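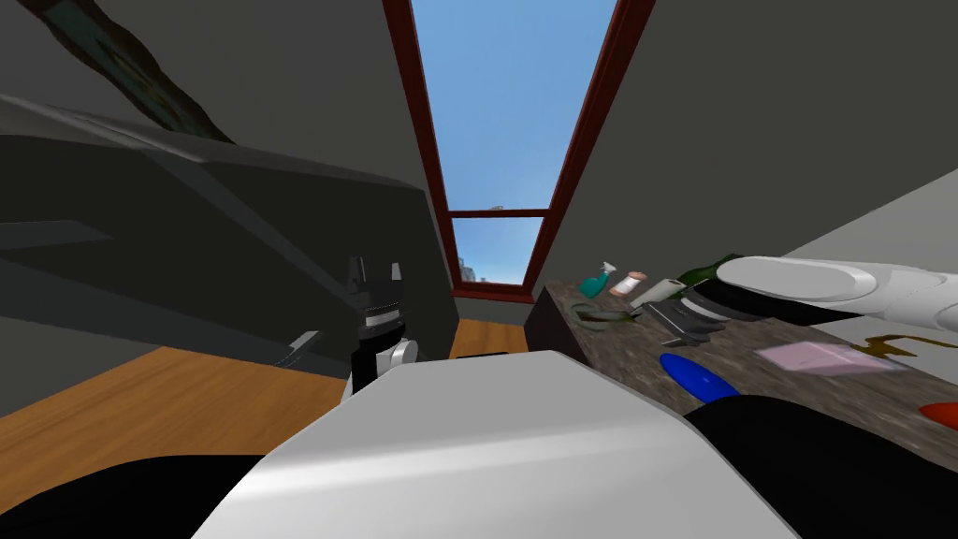 Slide 1: Cluttered counter, simulated, two arms

Okay, so this is Lanstead, our sim kitchen. We train with 1,000 random layouts and test on 8 the policy never saw. Quick plug – all the scenes are going up in July!

Slide 2: Wrist views. Say the carton is up between the fingers, printing and all, and that we feed this in raw, with no object labels.
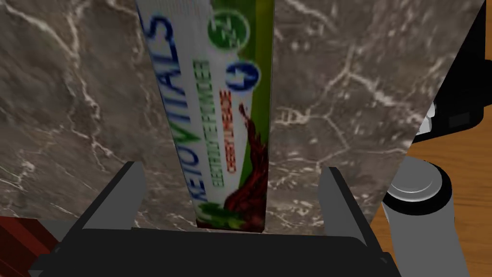 Sevim Demirtaş asked at the Friday run-through whether random textures would do the same job. Fair question! We tried it, and it lost on 6 of the 8. Pause here for groans.

Slide 3: Big flat dark stuff. Hardly any texture to go on – slow down for this one. 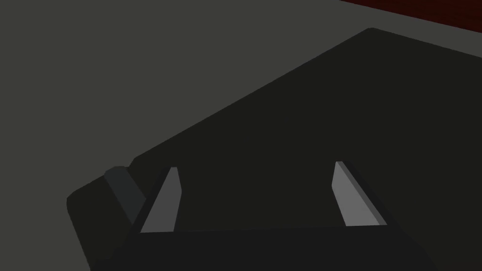

Slide 4: What we'd change

Two wrist views at once, and longer memory.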